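Endstead Suture Practice Guide
Section 4. Closing a straight incision

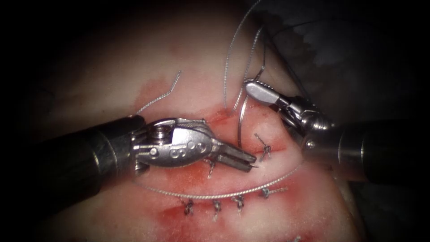
Most trainees rush this part, and most guides let them. The usual advice is to pick a stitch, keep it even, and trust the pad to behave like the real thing. I don't put much faith in the last bit. What you can learn on a pale mound of tissue is needle path, and the curve of the needle will tell you plenty if you look at it. Midway through a pass it should stand up in an arc between the upper rim of the incision and the tissue below. If yours is lying flat, you are dragging it.

Before you start

1. Set the tissue so the incision runs left to right.
2. Light the middle. Dark corners don't matter much.
3. Check the needle tip. A bent one goes in the sharps container.

Making the pass

4. Hold the needle on its body, a little past halfway back from the point. Some manuals give an exact fraction. I have yet to see it help a beginner.
5. Enter square to the surface.
6. Turn the needle along its own curve. Do not push it straight ahead.
7. Let go only when enough of the point shows on the far side to grip.
8. Draw the thread through slowly and keep the slack up and away from the incision.

Note: "Tight" is not a grade. Rizwan Jadoon's old handout told people to pull until the edges whiten, which is no use at all on tissue that started out whitish. Stop when the edges meet.

Caution: Never grab the needle by its point. The point dulls, and the next pass tears.

Caution: Don't squeeze the thread in serrated jaws if that stretch will end up in the knot. Grip the tail.

Checking your work

9. Look at the spacing from directly overhead.
10. Press lightly beside the line. If it gapes, take out the nearest stitch and redo it.

You may hear that 100 passes will make you competent. I doubt it. Ten done slowly, with the bad ones cut out and repeated, have taught my groups more. Tahira Afridi disagrees, and her drill is in Section 5 if you want to try it her way.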